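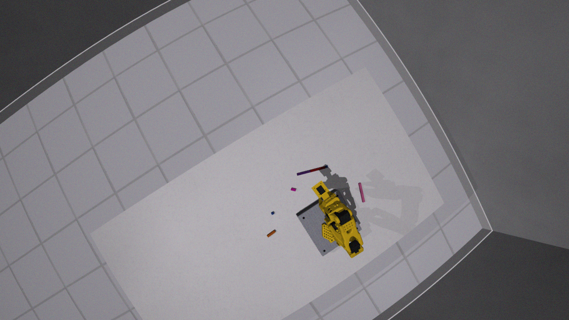
Figure 2. Simulated sorting table with the yellow arm on its mounting plate and five small parts (three sticks, two cubes), seen from high above.

4.2 The sorting table and the people who work at it

The packing room at Wakalcombe makes up craft and teaching kits for schools. Before the arm was brought in, small parts that had come back from incomplete kits were sorted by hand on one long table. The job was given to whoever was free, and most of the staff we spoke to described it as dull but restful. It was also one of the few tasks during which people could sit facing each other and talk.

The firm planned the change in simulation first. Figure 2 shows the model used for the planning sessions. The parts in it are plain coloured sticks and cubes, which stand in for the much wider range of returned pieces. The model was run on a screen in the canteen during May, and staff from both shifts could ask for the parts to be moved and the run repeated. We attended two of these sessions and took notes.

Much of the talk in those sessions was about space. In the model the arm stands towards one end of the table, and a long stretch of the white top is left clear. The supplier, Cular, had meant this stretch for trays. Several packers took it to be their own working area and asked how close they could sit. The question had not been raised in the supplier's plan, and it took a further meeting to settle. The clear end was given to the packers, and the trays were moved to a separate trolley.

A second concern was what would count as a mistake. Consuelo Flores, who had sorted parts at Wakalcombe for eight years, pointed out that a packer who was unsure about a piece would hold it up and ask. The arm would either pick a piece or leave it. She wanted to know who would look at the pieces left on the table, and whether that work would be timed. In the first written procedure it was called "clearing" and had no time set against it. After her comments it was renamed "checking" and given its own line on the shift sheet.

We logged 3,207 returned parts over the study period. Of the parts that the arm left for a person, about 50 were of kinds that no one had listed beforehand, such as pieces from kits no longer sold. Packers dealt with these from memory. Austra Tamošiūnaitė, the shift lead, began keeping a box of them with handwritten labels, and the box has since become part of the training for new staff.

No jobs were lost during the study, but the work was divided differently. Sorting had been shared out loosely among everyone, and checking went mostly to the longer-serving packers. They told us they were pleased to have their knowledge used - though some also said they missed the easier hours at the table. Newer staff had fewer chances to learn the parts by handling them. A similar pattern was reported to us by the manager at Lillton, where the same layout is used with a smaller table.

We return to the question of training in Section 5.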